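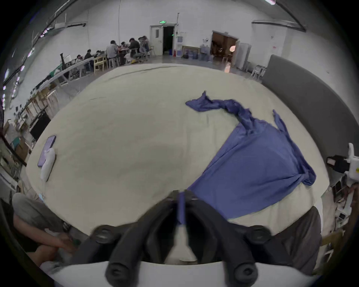 Figure 3. Demonstration with the hand-held gripper: a blue long-sleeved top on a round, cream-colored cushioned surface.

3.2 Collecting demonstrations

We recorded 800 demonstrations of garment handling at the Skunavthorpe site in August. The demonstrator holds the gripper in one hand and works directly on the cloth, with no arm attached. Each garment was dropped onto the surface from a height of 40 cm before recording began. Demonstrators were told to grasp a single layer where they could and to leave other objects on the surface alone. In Figure 3 a narrow strip of the garment is between the jaws, and a phone lies on the left side of the surface.

A further 68 demonstrations were given by remote control, using the leader arm described by Dreler and MacLeod. These took longer per garment, and the operators often lost sight of the sleeve ends. We kept both sets but trained on them separately. Four demonstrations were dropped after Eyvindsson checked the gripper width signal and found gaps in it.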